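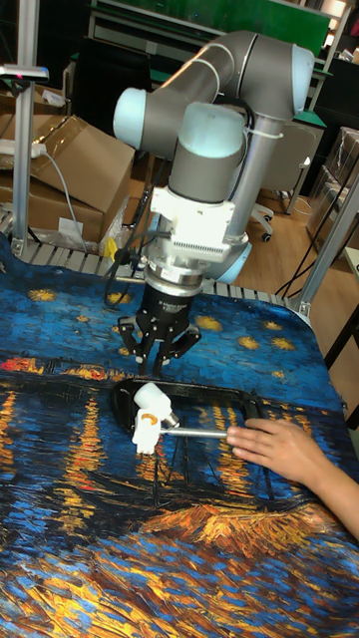 Figure 1. Shared station at Zirnside, clamp on the mat below the gripper, operator's hand at the rod.

4.2 What the operators kept

Management at Istavero introduced the Zirnside stations with a slide reading "The robot holds, the person decides." The operators had expected it to be the other way round, and after an April spent reading the shift notes we are inclined to side with them. Of the 379 notes we coded, the largest group concerned waiting: for the arm to arrive, for the arm to let go, for someone with a login. Waiting had no code in the company's own system, which recorded it as "collaboration."

The old job was bench work. One person turned a part over, looked at it, muttered and put it in a tray. In the new job the part has two holders, and the muttering is done to a third party.

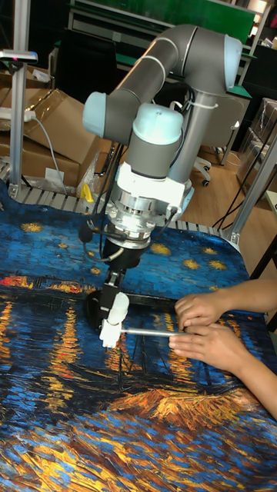
Figure 2. Operator's hands at the rod, fingers pointing toward the robot's side of the work.

Operators described learning where to put themselves. The training sheet covers this in 2 lines, both about sleeves. Hernán Betancur, who had worked the bench before the stations came, told us he spent his first weeks "being polite to it," by which he meant letting it go first. He later stopped being polite and his cycle times improved. His supervisor credited a software update.

Skill did not vanish from the station, though it did move down the pay scale. Judging how firmly to hold a rod while something else has the other end is a real competence, and the people who had it were asked to teach it. The job grade still says "attendant." Several of them had raised this at review and were told the grade reflected the reduced manual content of the role.

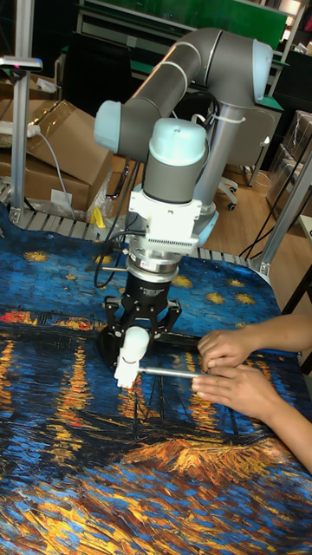
Figure 3. Two-handed hold on the rod, with the white end piece at the gripper.

The Lougher site, which uses the same stations under the Kundetti scheduling package, gave us a partial comparison. There the schedule assumed that an attendant could mind 3 arms. Attendants had only the usual number of hands, and the assumption was withdrawn without a memo.

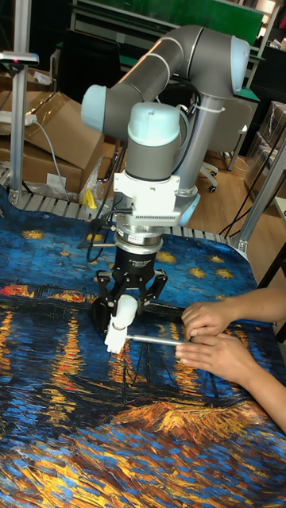
Our own interest is in how the work gets divided once the division on paper has failed. At both sites the formal task list gives holding to the machine and "supervision" to the person, a word that suggests a chair and perhaps a coffee. In practice the person holds as well: the gripper has the white part, and both of the operator's hands are at the rod, one curled over it and the other pinching it near the end. A supervisor so occupied cannot fill in the supervision log, and the Zirnside logs for the late shift are accordingly very clean. We therefore treat them as evidence of busy hands and rely on interviews for the remainder of this section.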